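Marchal Ink Notes
2021-02-11

1/ Thread on water loss in stored fountain pen ink. Most complaints I get about an ink "turning dark" or "getting sticky" are evaporation. The dye hasn't changed. The water has left through the closure and everything else has stayed behind.

2/ Ink is mostly water, with dye, a surfactant, a biocide and usually a little glycol. Of these, water leaves first by a wide margin. Lose enough of it and you have the same ink at a higher concentration: darker line, more sheen, longer drying time, harder starts in a fine nib.

3/ To measure the loss, weigh the bottle the day it arrives, cap on, and write the gross weight on a strip of tape on the base. Weigh again whenever you want a reading. A kitchen scale that reads to a tenth of a gram is good enough for a 30 ml bottle. Don't go by the level on the wall of the glass. Meniscus and staining make that useless.

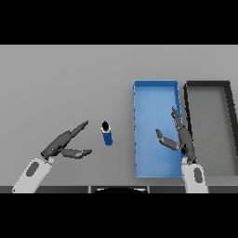
4/ Closure leakage depends on the seal and the thread, and very little on how hard you twist. A foam liner takes a set after repeated opening and stops recovering. A cone liner in polyethylene holds its shape longer. Orientation matters too. Keep the bottle the way the small cylindrical one is standing on that gray tabletop, upright, so that no liquid sits against the liner. Ink in the thread dries to a crust, and the crust holds the cap off its seat.

5/ If you already have crust: damp cotton swab, distilled water, wipe the thread and the inside of the cap, let both air dry, close. Don't rinse the cap under the tap and put it back on wet. Tap water in the bottle is a mold risk.

6/ My own log covers 13 inks kept 21 months in one closed cabinet. The worst was a Hendmont blue-black in its original bottle, down 5 percent by weight. The two Brudby greens were level with the day I bought them, within what the scale can resolve. Same shelf, different liners.

212 shares · 38 comments

7/ Sample vials do much worse than bottles. The ratio of seal length to volume is poor and the caps are often thin. Treat a vial as short-term storage. If you want to keep a sample, weigh it monthly.

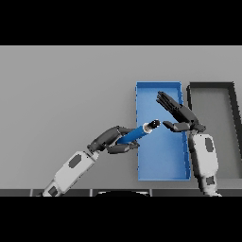
8/ Temperature next. Vapor pressure climbs quickly with warmth, so a cabinet against an outside wall in June is a different test from the same cabinet now. Swings are worse than a steady warm room – air expands out past the seal, cools, and comes back drier.

9/ Topping up: distilled water only, replace the weight you lost and no more, swirl, wait a day, test on the same paper as your original swatch. This works for plain dye inks. I would not do it with pigment or iron gall inks, where particles may already have come out of suspension.

10/ Several of you asked about Stoker brown. I have only had mine since the fall and the readings so far are inside the scale error. I'll post the number when there is one.

94 shares · 17 comments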